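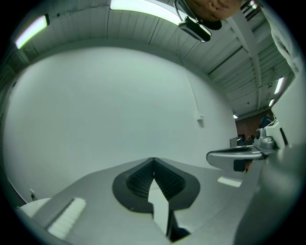
Häufige Fragen zur Umrüstung auf LED-Licht in Werkstatt und Lager

Lohnt sich der Tausch alter Leuchtstoffröhren wirklich?

Kommt darauf an, wie lange das Licht brennt. Die Prospekte rechnen gern mit Dauerbetrieb. Wer sein Lager nur morgens und abends betritt, wartet auf die Ersparnis länger, als im Angebot steht. Rechnen Sie mit Ihren eigenen Betriebsstunden und Ihrem eigenen Strompreis.

Was ist von "bis zu 80 Prozent Ersparnis" zu halten?

Wenig. Das "bis zu" trägt den ganzen Satz. Fragen Sie, womit verglichen wurde. Oft ist es die älteste Anlage, die sich finden ließ.

Kann ich einfach LED-Röhren in die alten Leuchten stecken?

Manchmal. Bei konventionellem Vorschaltgerät muss meist der Starter getauscht werden, bei elektronischem hängt es vom Röhrentyp ab. Umverdrahten ist Sache der Elektrofachkraft, und wer danach für die Leuchte haftet, gehört vorher schriftlich geklärt.

Der Anbieter gibt 5 Jahre Garantie. Reicht das?

Lesen Sie, was sie abdeckt. Ewan Goodwin hat für uns 11 Garantietexte durchgesehen. In den meisten fehlten Hebebühne und Arbeitszeit, und genau die kosten bei hohen Decken das Geld.

Brauche ich eine "intelligente" Steuerung wie Proltent?

Für einen einzelnen Raum mit festen Zeiten vermutlich nicht. Ein Präsenzmelder tut es auch und verlangt kein Abo.

Welche Lichtfarbe ist die richtige?

Neutralweiß ist selten falsch. Versprechen über mehr Konzentration durch kaltes Licht würden wir nicht bezahlen. Lassen Sie sich eine Musterleuchte aufhängen und arbeiten Sie eine Woche darunter.

Wohin mit den alten Röhren?

Zur Sammelstelle, sie enthalten Quecksilber. In den Hausmüll oder Glascontainer dürfen sie nicht.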